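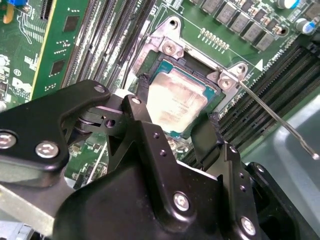 October, and the baler is down again. Milagros rang before seven to say the hydraulic pump had tripped twice on night shift and the Lahlou man couldn't come until after lunch, so I drove in early for the pleasure of standing beside a machine that wasn't running. While I waited I went over to the boards bench. The green motherboard still had its processor sitting in the socket, and the silver cap was smeared all over with old beige thermal paste, so you could barely make out the printing. Clatus pays a better rate for boards with the chips pulled and bagged separately. Or so their rep says. I have yet to see it on a remittance.

The rep came back at ten, as it happens, about the shredder and not the boards. He wants us to take the Rondumach twin-shaft on a six month trial. He had a folder. The folder says the knives last twice as long as ours, and when I asked twice as long on what, he said mixed plastics. We don't run mixed plastics. We run printer housings with the brass inserts still in them, and whatever the councils tip in with them. He wrote that down as if it were news.

Covadonga likes the Rondumach. She saw one at the Brinduvik yard and said it was quiet enough to talk beside. I'm sure it was. I'd like to know what they were feeding it that day, and whether anyone had swept up for visitors. The last time I went to see a demonstration, the granulator ate clean milk bottle offcuts for an hour and everybody clapped, and then we bought it, and it choked on the first load of car bumpers. Adoración still has the invoice for the rotor pinned over her desk.

The Lahlou man got here at half past one. Says it's a worn seal. He said it was a worn seal in the autumn too, and I have job sheet 2204 to show for it, with his own signature at the bottom. I put it in front of him and he read it for quite a while and then said it was a different seal. Could be. There are plenty of seals in there. He topped up the oil, changed the filter (which I don't remember asking for) and had it going by three. We got 23 bales out before knock-off, and it was groaning on the last two.

Asked Tsegereda to start writing down the pump temperature every hour. She wanted to know who would read it. I said I would, and she gave me the look I'd have given.

Rocío has drawn up a new layout for the shed that moves the magnet ahead of the shredder. I can't see the sense of pulling steel out before you've broken anything open, but she says it's only for the loose bolts and brackets, to save the knives. All right. I told her to try it with the old magnet off the scrap pile and some chain before we spend a cent on it. Need to check the colour of the tags on that chain first, I think it's out of date.

Rep's phoning tomorrow. I haven't decided. If they'll take a load of our own housings, picked by us and unsorted, and run it through while I stand there, I might listen. Ring the electrician. Milk.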